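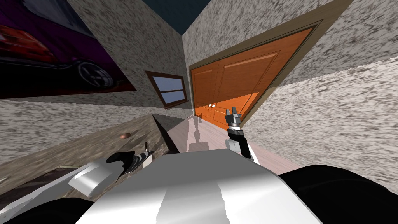 Quiénes somos

Kumley > La escuela > Quiénes somos

Kumley es una escuela de música moderna con sede en Brarkonville. Damos clases de guitarra, bajo, batería, teclados y voz, y desde el principio nos hemos dedicado sobre todo al rock progresivo y a los estilos cercanos. También aceptamos alumnos que vienen del jazz o del conservatorio y quieren tocar en grupo.

Empezamos con 13 alumnos y una sola sala de ensayo. En la actualidad hay 156 matriculados, repartidos entre la sede central y el local de Fumgate, donde se imparten la batería y los talleres de conjunto.

Cómo trabajamos

Cada alumno tiene una clase individual a la semana y un ensayo con su grupo. Los grupos se forman en octubre según el nivel y los gustos de cada uno, y se mantienen durante todo el curso. Trabajamos compases irregulares, armonías vocales a varias partes y arreglos de temas largos, que solemos montar por secciones antes de tocarlos enteros. Quien lo desea puede llevar composiciones propias al taller.

No hacemos prueba de acceso. Antes de la matrícula tenemos una entrevista breve para saber qué ha tocado el alumno y de cuánto tiempo dispone para estudiar.

Estudio y archivo

En Fumgate contamos con un pequeño estudio de grabación, Kadlec, que usan los grupos de la escuela al final del curso. De allí han salido ocho discos recopilatorios, todos con material de alumnos. El estudio se alquila también a bandas de fuera cuando no hay clases.

La biblioteca reúne casi 400 partituras y transcripciones, muchas hechas por el profesorado. Se consultan en la sede de Brarkonville y los alumnos pueden llevárselas en préstamo durante dos semanas.

Matrícula

El plazo se abre en verano y sigue abierto mientras queden plazas. Los horarios y las tarifas se pueden pedir en la secretaría de cualquiera de los dos locales.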